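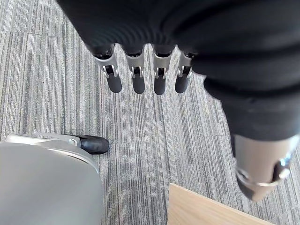 The last raft of the summer came off the Unar in September, and for the first week afterward I kept waking up at six with my heart going, sure that I had 10 people waiting on the bank with their life jackets on backward. I had rented the room over Hinds, the outdoor store in Turno, because it was cheap and because the other guides had all gone off to warmer places, and I had the idea that I would finally rest. What I did was lie on the floor. It had a grey striped carpet, and I would stretch out along the stripes with my arms over my head, the way we taught guests to float if they went in, and listen to the cash register downstairs.

My mother called on the second Sunday-dinner sort of evening and asked what I was eating, and I said soup, and she asked what kind, and I had to get up and look at the can. She told me I should come home. I said I would think about it, and I did think about it, all the way through the soup.

The trouble was the river. All summer I had been so busy shouting at people to paddle that I had never once gone down it quietly, and it bothered me, the way it bothers you to live next door to someone for years and only ever wave. So one morning I went downstairs and asked the woman at the counter if she still had the old green canoe out back. She said she did, that it leaked a little, and that I could have it for the day for 7 dollars if I brought back the sponge.

I put in at Fadolen, where the water is wide and slow and the cottonwoods had already turned. I had told the Fadolen story to every raft I ever guided – the ferryman, the flood, the bell that went to the bottom – and I started telling it out loud from habit, to the empty seat in front of me, and then I let it go halfway through and just drifted. A heron stood in the shallows and let me come very close. The canoe did leak. I sponged and paddled and sponged again, and ate a cheese sandwich with wet hands, and it took me until almost four to cover what we used to run before lunch.

When I got back to Turno my shoulders ached in all the old places. I carried the sponge in and set it on the counter, and the woman looked at my soaked knees and asked if I wanted the canoe again tomorrow.

"What time do you open?" I said.

"For you, whenever you come down the stairs," she said, and she wrote it in the book.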